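Plisdale Reading Circle

The Plisdale Reading Circle is a history book blog and reading group that I joined as a college sophomore, so forgive me if this entry gets a bit personal! Darragh Mac Giolla started it in August as a list of old novels he wanted to finish before graduation – he got through 21 of them.

The group reads one historical novel a month and posts reviews on the blog. Diarmuid Gallagher took over the medieval shelf and promptly picked Penner, a saga that opens in 1153 and runs to three volumes (I'm still on the second). Members also trade paperbacks by mail, and the swap list has 30 titles on it as of May 2022. 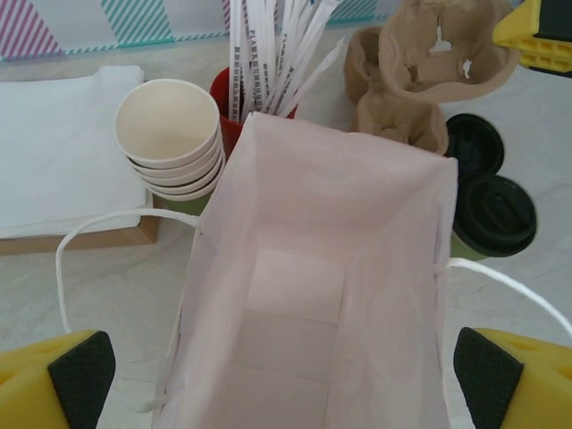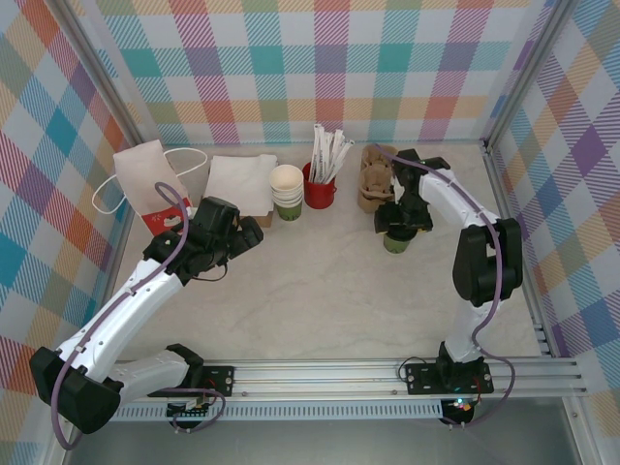
Reviews follow a loose pattern: a little plot, a little background, and then whatever we feel like arguing over. The longest argument so far was over Closeck, a shipwreck story I loved and Diarmuid couldn't stand. His review is still up, and so is my very long comment under it.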